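4.2 Grasp planner and approach phase

The planner runs as a separate process from the joint controller and talks to it over a shared buffer. Each cycle it takes the latest estimate of the tray pose from the Fovuvitz perception module, picks a target slot, and writes a wrist pose and a finger preshape. The controller interpolates between the current and requested poses and rejects any request that would bring the wrist below the tray wall. In an earlier version this check lived in the planner, but a stale pose could then get through whenever perception fell behind.

During the approach the hand is held over the tray with the fingers extended until three consecutive pose estimates agree. Only then is the descent released. Figure 3 shows the hand over the tray, with a person seated across the table at a laptop.

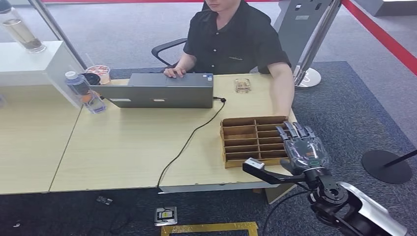

Figure 3. Four-fingered hand with thumb above the right side of the divided tray.

Slot selection uses the divider as its main reference. The thin crosswise slats are hard to separate in depth at low viewing angles, so the module fits the outer rectangle and the divider first, then places the slats from a stored model of the tray. Errors along the length of the divider were larger than errors across it, and most rejected plans came from this direction.

We logged 2,253 planning cycles over 39 trials. The planner returned no valid pose in 20 cycles. In all of these the arm stayed where it was and the planner tried again on the next estimate. The time limit for one cycle was set to 900 ms, which Kruger and Dabbas chose after the January bench tests with the older Hadeck build. We did not tune it further.

Finger preshapes are read from a table and are not optimized online. Adding a tray with a different slot width therefore means adding a row by hand, and we return to this in Section 6.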